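Skalier cell, CPU insertion station: fixture re-zero and gripper finger change
Monday, February. Entry by Á. Sheehan
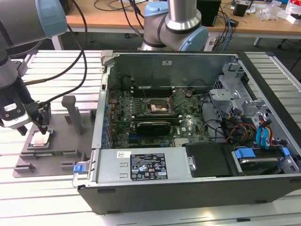
Left arm over the CPU pocket before the pick test. Socket open, DIMM slots empty.

Reason for the work: the left arm had started picking the processor off-center in the fingers. Placement check at the socket rejected two parts in the morning run and the cell stopped itself both times, as it should. No contact with the socket contacts on either stop. Béla looked at the log over the weekend and thinks the offset has been growing slowly since the fixture plate was last taken off for cleaning. I agree with the log but wanted to rule out the fingers first, as they are the cheaper thing to change.

State of the cell on arrival (07:40): both arms parked, air on, controller in manual. Test case still on the table on its side from the last run. Left it in place, it saves re-teaching the case position.

Fingers

Removed both fingers from the left gripper. Contact faces worn on the lower inside edge, more on the finger nearer the post. The wear can be felt with a fingernail but I could not get a sensible number with the caliper. Bagged the old pair and labeled them, drawer under the controller.

Fitted a new pair from the Lodero batch. Screws cleaned, a small drop of the medium threadlocker on each, tightened in two passes. Closed the gripper on the flat gauge and checked for light between the faces. None at the tip, slight gap at the root. Loosened, pushed both fingers up against the shoulder, tightened again. No gap.

Cycled open/close 30 times with nothing in the fingers. No sticking, closing sound even. The position reading at full close came back to the same value each time.

Grip force left where it was. Do not raise it to cure a centering problem. This was tried in the fall and all it did was hide the offset until the part was over the socket.

Cable check while I was there: the loops above the left gripper were rubbing at one point when the wrist turned to the insert angle. Moved the clip up the forearm by one hole. Ran the wrist to both ends of its travel at low speed with a hand on the stop. The loops now swing free, and they stay on the far side of the approach path. Anyone adding a third cable up there should go through the same check. The clip does not have room for much more.

Fixture plate

With the new fingers on, repeated the pick. Still off-center, same direction, a little less. So the fingers were part of it and the plate was the rest.

Took the plate off the table. Found a burr on the underside near one of the clamp positions and some grit in the slot of the extrusion below it. Stoned the burr, vacuumed the slot, wiped both surfaces with alcohol. Plate back on, pushed against its stops by hand before clamping. Clamps tightened in the order on the card. Last time they were tightened in whatever order was convenient, and I suspect that is where the offset came from, though it can't be proved now.

Checked that the plate does not rock. Pressed each corner with the indicator on the opposite one. No movement I would trust the indicator to see.

The post is also used as the re-zero feature, so it needs to be clean on all faces. There was a smear of old adhesive on one side from a label. Scraped it off with plastic and wiped.

Re-zero procedure as done today (differs slightly from the printed sheet, see below):

1. Controller in manual, speed at the lowest setting.
2. Right arm to its back park position, clear of the case. Confirm on the pendant before moving the left arm.
3. Left arm to the approach point above the post. Touch the side faces, then the top.
4. Save as a temporary frame. Do not overwrite the working frame yet.
5. Move to the CPU pocket in the temporary frame with a scrap processor in place. Close the gripper slowly and watch whether the part shifts in the pocket.
6. If it shifts, correct in small steps in that axis only, open, reseat the part by hand, repeat.
7. When the part no longer shifts, save the working frame and write the old values in the back of this book.

The printed sheet has step 4 and step 7 combined. That is how we lost the old values last time. Béla to change the sheet.

Took four corrections in one axis and one in the other. After that the scrap processor stayed still when the fingers closed. Old and new values are in the back.

Socket side

The case side was not touched, but the taught socket point depends on it, so it got a look. The board is the Dell one we have used since the start, with the power supply along the front edge of the case and the graphics card seated. Retention frame lifted. The approach comes down steeply enough to miss the frame, but only with the frame fully up. If it is left to sag, the program does not know. A check for this is on the list for the Serevach update and has been for some time.

Looked over the socket with the loupe. Nothing bent, no debris. Put the cover back on until the insertion test.

Taught point checked at the hover height only. It agreed with the re-zeroed frame closely enough that I did not re-teach it. If the case is moved, this all has to be done again.

Insertion test, dry, scrap processor and scrap board insert:
- First attempt: stopped on side force just before seating. Part was rotated a little in the fingers.
- Found that I had reseated it carelessly in the pocket. Operator error, not the cell.
- Second attempt onward: seated each time, release clean, no drag on opening.

Then ran the pick and return loop without the insertion, pocket to hover and back, to see if the offset would creep. Counter was set to 1,000 and ran from late morning until mid-afternoon. No stops. Re-checked against the post at the end: no change worth correcting. Side force trace is flat, apart from a small step early on which I put down to the new fingers bedding in. Saved the trace under the station folder.

Right arm

Not part of this job. It was parked behind the case during the fixture work and moved only for the clearance check. Note for whoever does its service next: the park position gets close to the rear wall of the case if a taller case is loaded. Fine with the present one. Fitzgerald have asked about running their taller model in the spring, and the park point would need to go up and back before that. Check the elbow as well as the wrist.

Lubrication interval on both arms is not due. Joint covers wiped, no oil showing at the seals on either.

Housekeeping

Table slots cleaned along the front and to the left of the plate only. The section under the case will have to wait until the case comes off. The bench behind the cell needs clearing. Bags and papers are piled at the right-hand end, and cables are lying loose on the top at the other end. None of it reaches the cell, but I would like it dealt with before the next audit.

Spare fingers: 2 pairs left in the drawer. Ordered more. The lead time from Lodero was long on the last order, so the interval for changing them should be set from wear and not from failures. Proposed: inspect every week by touch, change at the first edge that can be felt. If that turns out to be too often we can go back.

Open points
- Sheet revision, steps 4 and 7 (Béla).
- Clamp order card is loose, needs to be fixed to the table leg. Same size as the old one will do.
- Frame-up check before descent. Ask whether the existing sensor input can be used or whether it needs new wiring.
- Compare today's zero with one taken after a week of normal running. If it has moved again, the plate stops are next.
- Old fingers: measure properly on the optical bench, both faces, before they are thrown out.

Cell returned to automatic at 16:20, reduced speed for the first batch. Parts from that batch to be kept apart until the placement data has been looked at.

Added later, B. Szénási: placement data from the first batch looked at. Centered in both axes, spread smaller than before the change. Released to normal speed. Sheet is revised and the old copies are out of the binder. I left the clamp card for Áine, as she has the right screws.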